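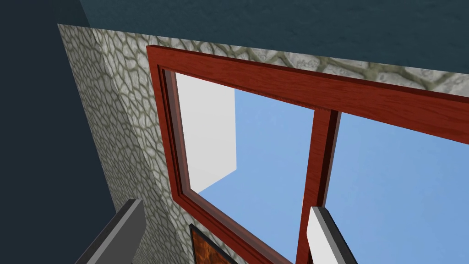
Stone-textured wall and red window frame, rendered, looking up.

Filed under: Work Log / Release Notes

Friday, August 24, 2018

Spent the morning on the permission table in Hukside. A user with the Editor role can open a locked record but the Save button stays gray. Cause: the role is read at login and not refreshed. Logging out and in clears it.

After lunch, import for Adasthorpe. The file has 2183 rows and the limit per batch is 1000, so three batches. Batch two stopped at row 55 – blank date field. Filled it in and ran the batch again. No errors.

Session timeout is now 30 minutes on the test server. Production is unchanged until the Hiltwood release. The setting is under Admin, Security, and needs a restart.

Still open: the export log shows the wrong time zone. Will check the server locale first.

3 shares | 0 comments

Recent entries
Sukprasert connector: field mapping
Resetting a locked account
Batch import limits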